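Planning a Group Itinerary
Handout for unit 4, Working with Tour Groups
Course tutor: Hiwot Lemma

Welcome back, everybody, and I hope the feet have recovered from our walk round the old town! In this unit we leave the guiding behind for a while and sit down at the desk, where so much of a good holiday is made (or spoiled) before anyone has packed a bag.

Start with the people, please, and only then open the map. A group of retired teachers and a group of young climbers can go to the very same valley and need two quite different weeks. Ask the person booking how early the group likes to be up, who finds stairs hard, what they eat, and whether anybody has been before. My old colleague Velimir Softić used to do all this over the telephone, and he took pages and pages of notes, and his groups came back to him year after year.

Our worked case this term is the Amia to Skurkis coach tour, which runs in March with 12 guests and one driver. On paper the drive is 71 kilometres and looks like nothing at all. In March, with the road over the pass still rough and the lunch stop at Flerkel, it takes nearly the whole day, and I would much sooner you wrote that plainly in the programme than had your guests looking at their watches from two o'clock onwards.

A few words to know before the exercise:
Buffer: spare time you leave in the day on purpose and don't print in the guest copy.
Rooming list: who sleeps where and with whom, sent to the hotel in good time and then sent again, I'm afraid, when it changes.
Free afternoon: time with nothing arranged. Do still give your guests two or three ideas for it, and tell them where to find you.
Release date: the last day on which you can hand rooms back without paying for them.

For the exercise, draft days one and two of the Amia to Skurkis tour in the guest's version and then in the driver's version. Put the pick-up times in both. Bring them along on paper if you can, as we'll be passing them round the table, and don't worry about making them pretty.

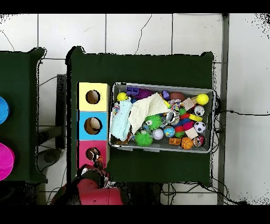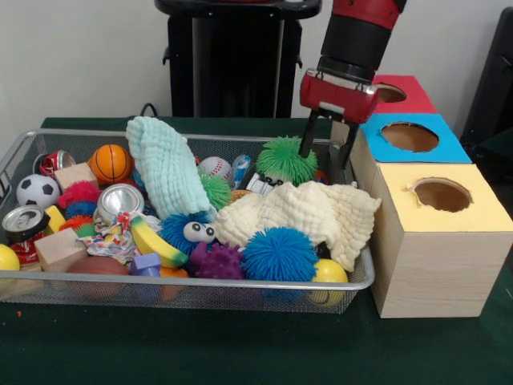 Boxes with round holes, on dark green.
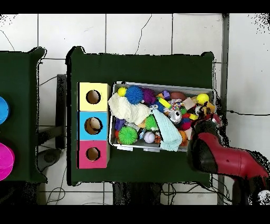
How much buffer should I leave on a travelling day?
Allow half an hour for the morning and the same again after lunch, and a bit more if there's a mountain road or a ferry on the way. If the day runs smoothly you can always spend it on an extra coffee stop, and I've never yet had a guest complain about one of those. For the Flerkel leg I'd put most of it after lunch, when the coach is slowest to fill up again.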